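Plomgate Home Forum > Tidying and Storage > Little mesh baskets, worth it?

vira_z
I've got bits and bobs all over the big table and I'm thinking of sorting them into small plastic baskets, one colour per job. Anyone done this? Does it last?

ploltach36
Did it in August and it lasted 3 weeks. Everything ends up in whichever basket is nearest. Get a drawer.

Yevhen K
Disagree! Drawers are where straws go to die. I like seeing what I've got – and mesh doesn't hold crumbs.

ploltach36
Mesh holds ALL the crumbs, mate. Have you ever tried wiping one?

vira_z
Well, I've made a start. Blue has a stripy straw in it, the bagged stuff is still in a heap, and the wipes are out on the table.

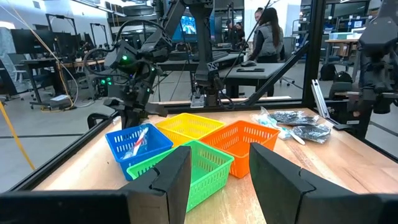
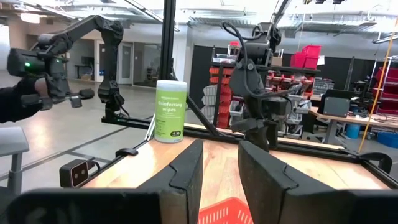

Page last changed: November 2023

Yevhen K
Love the colours! I'd do the bags next, before you get fed up.

ploltach36
Still say drawer.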